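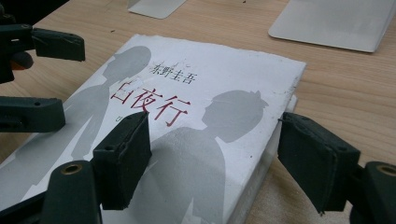 白夜行 on the bench, top edge frayed. Fabric-textured pad to the lower right.

Notebook, paper repair bench, July 2024

Started on the white paperback this morning. It's one of the books from the Ernthorpe reading room shelf, the ones people borrow and read on trains and bring back with soup on them, so I went in expecting worse. The title is in big red brush-style characters, with 东野圭吾 in small dark ones over it, and two pale gray heads facing each other. I can't read it, but Hiyori Yagi came by for tape and told me the whole plot before I could stop her. Well, most of it. She says she cried.

The problem is the top edge of the cover. It's frayed and uneven, and I went back and forth on whether it's a tear or just years of rubbing against the shelf above. Takeshi says scuffing, I say a bit of both! Either way the fibers are lifted and they'll keep catching every time someone slides it out. Then there are the gray smudges and specks all over the white, and on matte stock like this everything shows.

Plan was:
Dry clean first, no moisture anywhere near the print.
Lay down the lifted fibers with thin wheat paste.
Thin tissue along the edge only if the paste doesn't hold.
Leave the spine alone unless it moves.

Dry cleaning went okay. I used the soft sponge, then eraser crumbs, always from the middle out, and I stayed well clear of the red. Tested one tiny spot near the corner of a character with a dry swab and got no color on it, but I'm not going to push my luck with that. The smudges came up maybe halfway. The specks mostly didn't care. I think a few of them are in the paper and I'm leaving those, it's a reading copy and it's allowed to look read.

Paste next. I mixed the Navickas powder a little thinner than last time (last time was glue, let's admit it) and brushed it under the fibers with the smallest brush, a few at a time, then blotter, then the little glass weight for 15 minutes. Did the top edge in short stretches so I wasn't chasing wet paper from one end to the other. It lies much flatter now. There's one stubborn bit where the paper has gone soft and it wants to curl back – I gave it another 10 minutes under weight and it curled again, slower.

The text block is in good shape, by the way. It's a thick one and I was worried about the glue, but I opened it in several places and nothing cracked or shifted. So the spine stays as it is.

Left it under the board overnight with blotter on both sides. Patricio, please don't borrow the board, I know you have 8 pamphlets waiting, the other one is behind the Zulton boxes.

To do:
Check the curl, tissue it if it's still up.
Ask Shigeru if the reading room wants a clear jacket on this one. I'd say yes, white covers don't stand a chance.
Order more blotter, we're down to the odd-shaped pieces.
Hiyori wants to know when it goes back on the shelf. She wants to read it again.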